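What Happens to Old Towels? Our Term Project on Textile Waste in Gilcombe

I picked textile waste because of my grandmother's linen closet. We were cleaning it out in July and ended up with a mountain of towels, pillowcases and one very sad bathrobe, and I had no idea where any of it was supposed to go. The trash felt wrong. The thrift store on Waltwood Street won't take bedding. So when our class got told to choose a local problem, I already had mine sitting in garbage bags in the hallway!

Thirumalai Iyer and Faustine Guérin teamed up with me, and we split the work pretty evenly (Thirumalai may disagree, he did most of the typing). We wrote a short survey and left paper copies at the library, the laundromat and the Filali bakery, where the owner let us tape a box to the counter. We got 278 back. I was hoping for 50, so I was thrilled.

The main thing we asked was what people did with the last household textile they got rid of. More than half said it went straight in the trash. A lot of people cut old towels into cleaning rags, and a bunch wrote in that they give them to the animal shelter, which we hadn't even put on the list. Oops. If we did it over, that would be its own check box.

Then we visited the sorting room at the county recycling center. Emiliano Barrientos runs the textile line there and was really patient with our questions. They take in some 3,000 pounds a month, and 2,000 of that gets sold on as wiping cloths for garages and print shops. Cotton terry is what buyers want most. Anything mildewed is out, and so is anything with a zipper, unless a person has time to cut it off. I asked if I could try sorting and lasted maybe fifteen minutes before my back gave up.

Our one recommendation is a drop bin by the laundromat, with a plain list on the lid of what's okay to put in. Faustine drew up a version of the list and it's taped up at the bakery now. We'd also like to run the survey again next spring with the shelter question added, and see if the bin (if we get it) changes any answers.

Thanks to Taha Hamdy for checking our math twice.

Mayu Fujimoto
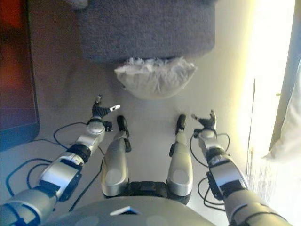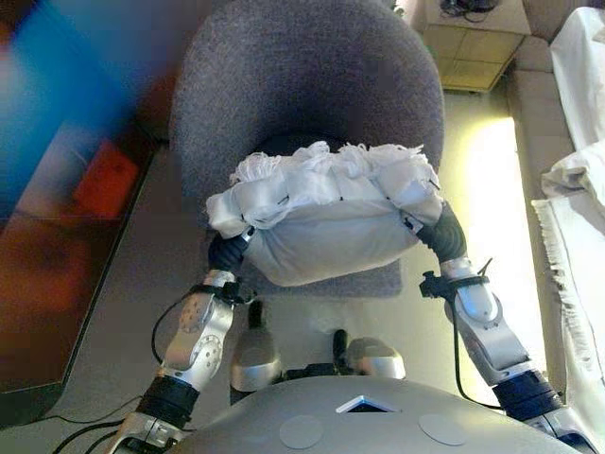 Department of Environmental Studies, Niltell College
Student Projects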